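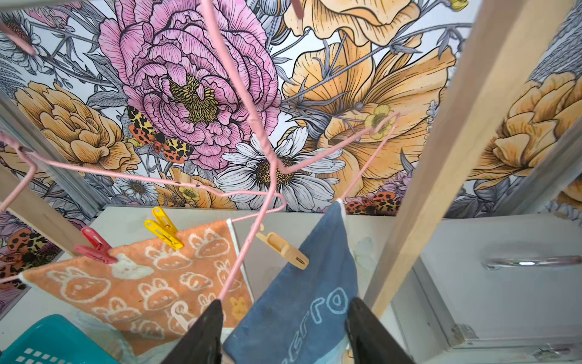
3. Measurement of the thigh and waist in the salons

3.1 Setting and participants

The measurements were carried out in three beauty salons, which we call by the name of their town: Ustow, Dukow and Cabanatuan. All three offer mechanical massage and air compression of the legs, and all three measure the client with a tape before the first session and after the last one. The difference between these two readings is usually what the client is shown at the end of the course. In the earlier part of this paper we explained that this difference is often small, and that the literature says little on how well two salon workers agree when they measure the same person on the same day. The present section describes how we studied this agreement.

In total 90 clients took part. They were adults who had already booked a course of treatment, and they paid the normal price. Persons who were pregnant, who had a swelling of the leg under medical care, or who had an operation on the abdomen in the last year were not included. Each client signed a consent form in her or his own language. The study plan was closed on 2018-01-24 and no change was made to it after this date.

The rooms were left as they are in daily work. We asked only that the client could stand on a hard floor with enough space for the worker to walk around. The salons differ in size, heating and decoration (for the ceiling mural with large flowers see Figure 2), and we did not try to make them equal. Room temperature was written down at the start of each visit, for the reason that clients who feel cold tend to tighten the muscles of the thigh.

3.2 Tapes

Two kinds of tape were used. The first was the tape which the salon already had. These were soft tapes of the kind used by dressmakers, and their age was in most cases not known to the staff. The second was the Okar tape, a narrow tape with a small spring at the end, which was prepared for this project. When the worker pulls the Okar tape, a coloured mark comes out of the handle, and the reading is taken at the moment when the mark is fully seen. In this way the pull should be nearly the same for every worker.

Before the study we wanted to know if the tapes become longer with use. One new soft tape and one Okar tape were fixed in a simple pulling device and loaded up to 3000 times. After every series the tape was laid against a steel ruler. The soft tape became slightly longer, and the change was largest in the first part of the test. In the Okar tape we could not see a change with the naked eye. The old salon tapes were also compared with the ruler, and one tape in Dukow was so much stretched that the salon decided to throw it away. We kept the readings made with it before that day, but they are marked in the data and the analysis was done with and without them.

3.3 Procedure

Every client was measured by two workers, one after the other. The second worker stayed outside the room while the first was measuring, and did not see the sheet. The order of the workers and the order of the tapes were decided by drawing a card from a closed envelope.

The waist was measured at the middle between the lowest rib and the top of the hip bone, at the end of a normal breath out. In training we noticed that many workers were used to measuring at the navel, which is easier to find but moves when body weight changes or when the client stands in a different way. The thigh was measured on the right side only, at half the distance between the fold of the groin and the upper border of the knee cap. The client stood with the feet slightly apart and the weight on both legs. No pen mark was left on the skin between the two workers. With a mark the agreement would probably look better, but in daily work there is no mark, and the daily work is what we wanted to study.

Each site was read twice with each tape. If the two readings of one worker were more than one centimetre apart, a third was taken and all three were written down. The worker was asked to read the number aloud, and a member of the study team wrote it on the sheet without repeating it.

Clients were asked not to eat a large meal before the visit and to come at a similar hour each time. We have no means to know if they followed this request. The time of the last meal and the last drink was therefore asked and noted, together with the day of the menstrual cycle for those who wished to answer.

3.4 Excluded readings

Of all the readings, 198 were excluded before the analysis. Most of them came from the first days in Cabanatuan, where the waist was by mistake measured over thin clothing. A smaller part was excluded when the sheet did not say which of the two tapes had been used, and a few when the handwriting could not be read with certainty. After this step 1111 readings remained. The exclusion was made by a person who did not know the order of the workers.

We are aware that the loss is not equally divided between the salons. The comparison between towns should be read with caution, and we give it mainly for completeness.

3.5 Agreement between the workers

For the thigh, the two workers agreed less well than for the waist when the soft tape was used. This was against our expectation, as the waist moves with the breath and the thigh does not. A possible explanation is the place of measuring. The thigh becomes quickly wider towards the groin, and a small error in height gives a clear change in the reading. With the Okar tape the agreement was better on both sites, but the improvement for the thigh was modest, which fits with this explanation: a spring can control the pull and cannot find the correct height.

Workers with long experience did not agree better with each other than workers who had been trained shortly before the study. Some of the experienced workers pulled the tape more strongly at the second reading than at the first. They were surprised when we showed them this in the sheets, and two of them asked to repeat the training.

For several clients, the difference between two workers on the same day was as large as the loss which the salon reported after a full course. In such a case it is not possible to say from the tape alone if the body has changed. The readings before and after treatment are compared in Section 4, where only pairs taken by the same worker with the same tape are used.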